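How I Plan a Food-Only Weekend Trip (Without Making Everyone Hate Me)

Posted Monday, June 1, 2020

So a few of you asked after the Dunmore posts how we manage to squeeze in so many meals without anybody lying down on the sidewalk in protest. There is a method! It took me a few trips to work it out, and I've been sitting at home these past weeks dreaming up the next one, so I may as well write the whole thing down while I have the time. None of us is traveling right now, but a list can be made from the couch and it makes me very happy to make it.

This works for two or three nights in a town you can drive to. Longer than that and you'll need a day of plain toast somewhere in the middle.

Step 1: Make the long list

Open a blank note on your phone and dump everything in. Every noodle shop your cousin mentioned, every bakery you saw on someone's feed, the place with the crab you read about in a waiting room. Don't sort it yet! My long list for Kevovville had 25 places on it, and at least a few of them were the same coffee shop spelled differently.

Next to each one, write down the one dish you'd go for. Just one. If I can't name the dish, I don't really want to go, I only like the sound of it (this happens to me a lot with places that have nice signs).

Step 2: Check the closing days

This is the boring one and I used to skip it. Then we drove all the way out to a dumpling house in Plerkov on its day off and stood there reading the menu through the glass. So now I look up every single place, and if the hours online seem old I call. People are usually very nice on the phone, and once I got told which soup sells out first, so there's that.

Write down three things: the days they close, the time they open, and whether they take cards. Anything I can't confirm goes to the bottom of the note under "maybe."

Step 3: Cut it down to 10

For a weekend with two nights, 10 stops is my limit, and that includes coffee and anything you eat standing up. I sort mine into sit-down meals, snacks, and things to carry home. A good split for us is four sit-down, four snacks, and two carry-home, but if your group is heavy on the sweet tooth side then shift it around.

Be a little mean when you're cutting. Two places with the same kind of beef soup? Pick one and save the other for next time. I'm still saving a fried chicken place in Kevovville and I think of it often.
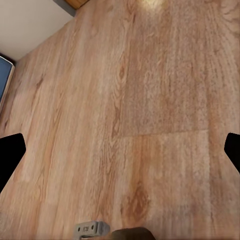

Once you have your ten, put them on a map. I mark mine in two colors, morning and evening, and then I look for clumps. You'll nearly always find that three or four of them are within walking distance of each other, and that clump becomes half a day. The odd one way out on the highway gets eaten on the drive in or the drive home. If it can't be either of those, I let it go (with some sulking).

Step 4: Pick where to stay last

I used to book the room first because I was scared of missing a deal. Now I wait until the map is done and look for something close to the breakfast clump. Breakfast matters most here, since you want to roll out of bed and be in line before the good stuff is gone – nobody in my family is fun to drive with before eating.

We like renting a whole place if there are more than four of us. I look for a fridge with actual space in it, a kettle, and a living room where everyone can flop down after lunch. Parking too, if you've got a trunk full of coolers like we do. I pay less attention to the view, because we're hardly at the window.
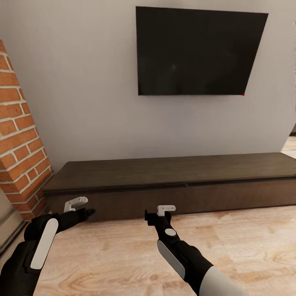

A big TV over a long, low cabinet, for the post-lunch flop.

Step 5: Build in the gaps

Leave 3 hours between a proper lunch and anything else you'd call food. I mean it! On our first Urkora trip I scheduled shaved ice one hour after curry, and we all just looked at it while it melted. It was good shaved ice, too.

For the gaps I keep a tiny list of things that involve walking slowly. A market, a riverside path, a hardware store if my dad's along. Naps count. In the evening, I like to have dinner early and leave the last snack as optional, so whoever still has room can go out for it and bring a bag back for the rest.

Step 6: Sort out the money before you leave

We do a food kitty. Everybody puts the same amount in an envelope on the first morning, one person holds it, and every shared dish comes out of there. Drinks with umbrellas in them you pay for yourself. I write the total after each meal on the back of the envelope, and whatever's left on the last day goes toward the carry-home stuff.

Bring small bills. So many of my favorite little places are cash only, and the lady at the pancake stand in Plerkov doesn't want to break anything large at seven in the morning.

Step 7: Order like you've got another meal coming

Because you do. We order one dish fewer than we think we need, share all of it, and then add more if there's still silence at the table. Two bowls between three people is usually right for noodles. For anything fried, get the small.

And take your photos fast! I allow myself one quick round before the food cools and then the phone goes face down. My hungry relatives have very little patience with me, and I can't say I blame them.

What I pack

A cooler bag with two ice packs, zip bags, a roll of paper towels, wet wipes, a few lidded containers for leftovers, antacids, and one pair of pants with a forgiving waist. Also a marker for labeling, after the great mix-up of the two chili sauces last March.

I've already started a long list for going back to Urkora whenever that's possible. If you know a good clay pot rice there, leave it in the comments, and please tell me which day they close.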